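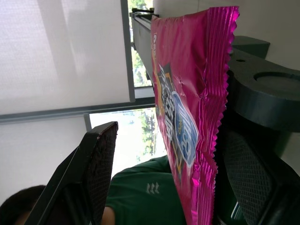 Wusteck Mesh Finger Pads, Pack of 16: Review After One Term

Reviewed by Serpil Kozan, Mostyn Student Robotics Club

I run the manipulation group at Mostyn, and we bought these pads for the Ikow student challenge. The task this year is store shelf work. The arms have to pick up ordinary packaged goods, mostly snack bags and drink bottles, and set them down in the right place without crushing, dropping or knocking anything over. Students write the control code and collect their own practice runs. The arms and grippers are shared by all teams, so the only hardware choice we get is what goes on the inside of the fingers.

Before this we used the flat foam strips from Carkia. They were fine for boxes. On foil bags they slid, and on a bottle with any curve to it they gripped at one spot and let the rest swing. They also peeled at the corners after a few sessions, and then the students spent their time pressing them back down.

What comes in the pack

You get 16 pads with adhesive backing, a sheet of cleaning wipes and a folded card of instructions. The pads are black with a raised diamond mesh on the working face. They are cut as plain rectangles, so if your fingers taper at the tip, as ours do, you will have to trim them. The card shows a rectangular finger and says nothing about trimming.

We bought 2 packs. One would have been enough for the term, but we ruined several pads learning to cut them.

Fitting them

Clean the finger, let it dry, peel, place, press. The adhesive grabs right away and there is no sliding the pad into position afterward. One student worked out that it goes better if you peel back only a short strip, line that end up with the tip of the finger, and then pull the rest of the backing out while pressing down. We now do all of them that way.

Cut with a sharp craft knife against a metal ruler. Scissors leave a ragged edge on the mesh, and a ragged edge catches on thin packaging. Put the mesh side down when you cut. The instructions don't mention any of this and they should.

Leave them overnight before use. We skipped that the first time and one pad walked a little toward the tip during practice. The card does tell you to wait, so that one was our fault.

Snack bags

Bags were the reason we bought the pads, and they are where I noticed the biggest change. A puffy foil bag has no flat side to hold. It folds over the fingers, the air inside moves around, and the weight hangs somewhere different every time. With the foam strips the students kept closing the gripper harder to make up for the slipping, and a couple of bags popped. With the mesh pads they could turn the closing force down a good way and still carry a bag upright from the table to the shelf.

The crimped seal is still a problem. If a finger lands on the ridges at the end of the bag, the hold is poor no matter what is on the finger. The newer students went for the seal because that is where a person would pinch a bag. We had them aim for the body of the bag in later sessions and the results improved, but that is a training matter and the pads get no credit for it.

They don't mark the foil as far as I can tell. I looked, because the Ikow rules take off points for visible damage.

Bottles

For bottle practice we stand small plastic soda bottles on a black wire grid rack on the table. Orange, cola and the green ones all go in together, and the arm has to reach between them with the fingers open, close on one, and lift it straight up without tipping its neighbors.

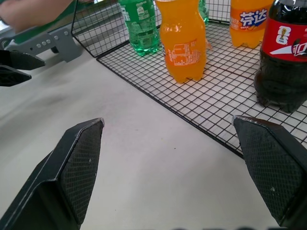
The ribbed bottles are easy now. The diamond pattern seems to settle against the ribs and the bottle comes up straight. Smooth labels are harder. A gripper closed on a slick label will hold for the lift, but if the arm turns quickly the bottle can rotate between the fingers. It happened less than with the Carkia foam, though it did still happen, and teams that want to move fast should plan for it.

Condensation is worse. In August the room was warm and someone had brought the bottles straight from the fridge. We lost most of that session. The mesh gives the water somewhere to go, and I expected that to help more than it did. Wipe the bottles first, or use them at room temperature.

One more thing about the rack, for anyone building a similar setup. Wire grid is unforgiving if you set a bottle down crooked, as the base can catch on a wire. I had students who blamed the pads for this. Slow down over the last bit of the descent and it mostly goes away.

Wear

The students log every grasp, so I can give a real number here. The set we have used most had done 753 grasps when I wrote this. The pads are still stuck down. The diamonds near the tip are a bit flatter than the ones farther back, and dust and lint collect in the grid. A soft toothbrush gets most of it out. The fingers themselves are showing more scuffs than the pads are.

Removing a pad is unpleasant. It comes away in pieces and leaves glue on the plastic. Give yourself a full evening if you have both arms to do, and keep solvent off any molded parts you care about.

What I would change

I'd like a tapered version, or at least a cutting template printed on the backing. I'd also like a lighter color. The pads are black and so are our fingers, and in the wrist camera view it can be hard for a student to see where the finger ends and the pad begins. Teams that drive the arm from the camera view complained about it more than once.

The pack size is odd for small clubs. We would rather buy a few at a time and pay a little more for each.

Who should buy them

If your class or club handles boxes and blocks, stay with foam. It costs less and comes off cleanly. If you are doing bags and bottles on shared grippers that you aren't allowed to modify, these are the best stick-on pads we have tried, and we have tried 3 kinds now. We are keeping them on for the Ikow regional round, and the second pack stays in the drawer with the craft knife.

Grip on bags: very good
Grip on bottles: good when dry
Fitting: fair
Removal: poor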